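Kulo 66 Backpack (Grondau)

Gear Library > Packs > Overnight and longer

Size: 66 liters
Back length: adjustable, small to large
Weight: 3 lb 2 oz without the rain cover
Color: dark gray
Loan period: up to two weeks
Deposit: yes, returned when the pack comes back clean
Comes with: rain cover, spare buckle, repair tape

I'm Mali and I write most of these gear pages, so if you've already read the one on tents you know I go on a bit. Sorry in advance! I've carried the Kulo more than any other pack we lend, and I like it enough that I've held off buying my own big pack for years. It's a plain top-loader with a lid pocket, a stretchy front pocket, two side pockets and a zipper at the bottom so you can get at your sleeping bag. There's a newer version out with a detachable day bag on the lid, but ours is the older one and I prefer it. Fewer straps to catch on things.

The first time I took it out was on the Sayce loop in June, carrying a tent, a stove, three days of food and a frankly silly amount of cheese. The loop has 2,716 feet of climbing, most of it on the first morning, and by lunch I'd worked out that I had the back panel set one notch too long. Once I moved it up, the weight went onto my hips and stayed there. If your shoulders hurt in this pack, check that notch before you start fiddling with anything else. The little plastic tab is stiff and you have to push it in with your thumb while you pull – Berwyn Ellis showed me how to do it with the end of a spoon.

How it fits

Put some weight in it before you try it on. An empty pack tells you nothing, and I've watched people (me included) stand in front of a mirror in an empty one feeling very pleased with themselves. Rice, books, water bottles, anything will do. Loosen every strap, put it on, and do up the hip belt first so the padding sits over the top of your hip bones. Then pull the shoulder straps down until they're snug, then the small straps above your shoulders, and the chest strap last of all.

The belt is long. I'm on the small side and I have it pulled in nearly as far as it goes over a T-shirt, so if you're narrower than I am you might be happier with the smaller pack on our list. On the other end, Thijs Coppens is six foot something and built like a barn door, and he's done a week in it with no complaints except about the lid pocket, which he says is too far back to reach. He's right about that. I can't reach it either! I keep my snacks in the side pockets.

Packing it

Everyone has their own way, and here's mine. Sleeping bag at the bottom, in a liner bag you trust. Heavy food and the stove fuel in the middle, close to your back. Tent down one side, clothes stuffed in wherever there's a gap. Rain jacket on top, always, even when the forecast is lovely. The front pocket is for anything wet, and it will take a tent fly if you fold it more or less flat first.

The one thing I'd steer you away from is hanging stuff on the outside. The loops will hold a mug or a pair of camp shoes, but they swing, and after an hour of something tapping at the small of your back you'll want to throw it in a lake. If it doesn't fit inside, have another look at whether you need it. I say this as somebody who once carried a full-size bath towel up Sayce. 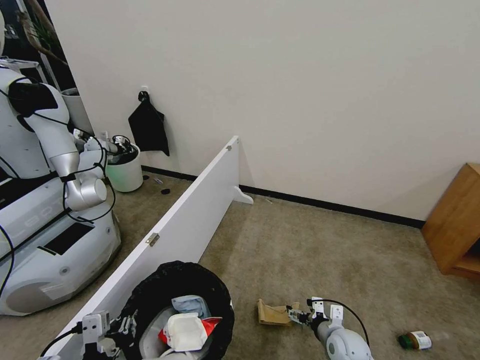

Storing the Kulo between trips is easy if you have a bit of wall to spare. Leave the lid open and every zipper undone, and hang it by the grab loop, never by one shoulder strap, because that pulls the stitching out of line over time. A simple wall hook is all you're after, like the one with the black fabric bag on it, though a pack this big needs a sturdy screw behind it and a fair bit of clearance, as it sticks out from the wall a good deal more than a bag does. Keep it away from radiators and out of direct sun. I had a pack fade to a sort of sad lavender on one side from a single summer by a window, and the fabric never felt right afterward.

Cleaning it before you bring it back

Please do empty it. All of it! Turn it upside down outdoors and shake it, then run your hand around the bottom seam and inside the lid pocket. The bottom seam is where oats go to live. The stretchy front pocket has a fold along the lower edge that hangs on to pine needles and bits of wrapper, and you have to turn it inside out with your fingers to clear it.

For dirt, use lukewarm water, a soft brush and a little plain soap. Let mud dry first, then brush it off. Don't put the pack in a washing machine, and don't use fabric softener anywhere near it. The coating on the inside is the first thing to go on this kind of pack, and ours is in good shape for its age because the people before you have been careful with it. The hip belt and the back panel get sweaty and can take a proper scrub. Rinse them well, or you'll be foaming gently the next time it rains, as happened to Killian Boyer on the way up to the pass.

Dry it somewhere airy with the back panel facing out. It takes longer than you'd think – the foam in the belt holds water for a good day after the rest feels dry. If you're due to return it and it's still damp, just let us know and keep it another night. I'd much sooner have it late than musty.
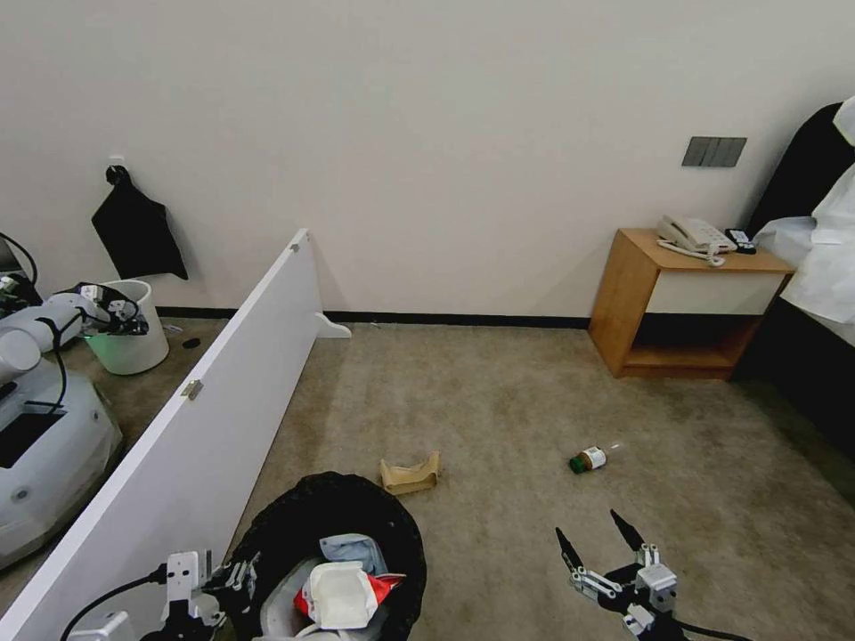
Usness Hill Walkers – Gear Library and Loans Team

Borrowing the Kulo

Any paid-up member can borrow it, and so can guests who are coming on one of our own trips. Send the team a note with the dates you'd like, your height, and whether you want the rain cover. We only have the one Kulo, so late spring gets booked early. If it's already out, we can usually offer you the smaller pack, or the older external frame one, which creaks but which a few people are oddly loyal to.

Pickup is in the evening, between 6:30 and 8 p.m., and İlker Çetinkaya handles most of those. He'll set the back length for you if you ask. Do ask, he's quicker at it than I am and he doesn't need the spoon. Try to come with the boots and jacket you'll be wearing, as it does change how the belt sits.

When you bring it back, tell us about anything that's broken, torn or even a bit iffy. You won't lose your deposit over normal wear. I'd like to hear about a loose thread while it's still a loose thread, because I do the mending at my kitchen table and a small job takes me one cup of tea.

Known quirks on ours

The left side pocket has a patch near the bottom where a stove got too friendly with it. It's holding fine, but don't put tent stakes in there.

The chest strap whistle has been gone for a long time. Bring your own.

The bottom zipper sticks at the corner when the pack is very full. Take the strain off by squeezing the fabric on both sides, then pull. Please don't yank! A replacement zipper costs more than you'd guess, and the fitting is fiddly.

The rain cover is a size bigger than it needs to be. In wind, tuck the loose edge under the lid straps.

What people have asked me

Is it OK as carry-on? No, far too tall. Check it, and put it in a duffel or a big sack first so the straps don't get chewed up by the belts.

Will it take a water bladder? Yes, there's a sleeve inside against the back and a hole for the hose on the right. The bladder is yours to bring. We stopped lending those out, for reasons you can probably imagine.

Can a teenager use it? If they're about as tall as a small adult, sure. Keep the load sensible and check the belt is sitting on their hips and hasn't crept up to their waist.

Is it too big for one night? For me, yes. You can cinch it down with the side straps, and it carries all right half empty, but I always end up filling the space with things I don't need. See towel, above.

Goes well with: liner bags (large), trekking poles, the two-person tent, camp stove set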